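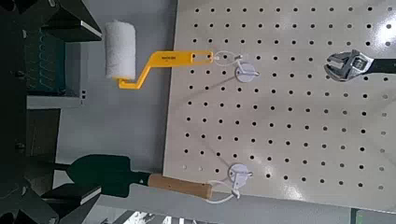

Speaker notes: Hanging things up
Wurnau Repair and Garden Evening, November 28, 2022
Mimoza Obradović
15 minutes, then questions

Opening
Say hello, thank Krešimir for opening up and putting the heating on. Ask who has a shed or cupboard they'd rather not open. Wait for hands.

My talk is on pegboard. I fitted a board at home in Forkmont in February and I've moved nearly everything on it at least once. Most of what I'm going to say comes from the moving.

Why a board at all
I used to keep hand tools in a drawer. The drawer was fine for spanners. It was no good for anything with a bend in it, because one paint roller takes up the space of ten other things and catches on all of them when you pull it out.
A trowel in a drawer brings soil with it. Brush it off before it goes up, and what's left drops on the floor where you can sweep it.

Choosing what goes up
Start with what you use most weeks. Leave the rest in the box. If you go to the box for the same thing a second time, give it a hook.
Awkward shapes come first. Rollers, trowels, hand forks, anything that won't stack.
Heavy things stay low or stay off. I don't hang the sledgehammer and I don't advise it.

Hooks
(Pass the bag of hooks round here. Ask for them back.)
Metal hooks that push through the holes are the usual sort. They're strong but the cheap ones come out with the tool. Press them in and tug before you trust them.
Plastic hooks with a round base sit flatter and are kinder to a painted board. Good for light things. A roller with a slot in the end of the handle will go straight on.
If a handle has no slot or hole, drill one or tie a loop of string on. For a wooden trowel handle I use an 8 mm bit and go slowly so it doesn't split. Sand the edge of the hole after.

Placing
Lay everything on the floor first in the shape of the board. Walk round it. Swap things. Only then put the hooks in.
Tools can hang past the edge of the board if there's clear space beside it. A roller cover sticking out to the side is no trouble. Don't do this next to a door. I did, and took the skin off my elbow.
Leave a hand's width between handles.
Painting side and garden side can share a board. Krešimir disagrees and keeps two. Let him say why if he wants to, but keep it short.

Fixing the board to the wall
Battens behind, so the hooks have room at the back. Mine are 2 cm deep.
Screw into the studs or use proper wall plugs. Hanging the board on two nails will not do.
Pale paint is easier to see against in a dark shed. Gloss shows every lamp, so I'd go for matt next time.

Drawing round the tools
Some people like an outline for each tool. I tried it in pencil and rubbed most of it out within a month. In a shared shed it's worth doing. The allotment shed at Edov has them in marker pen and the tools do go back.

If there's time
Drying rollers. Wash, spin, hang with the cover clear of the wall.
Oiling trowel blades before winter. Rag and a little oil, wipe off the extra.

Questions
Likely one: cost. Tell them to ask at Trajkovski for offcuts before buying a full sheet.
Collect the hooks.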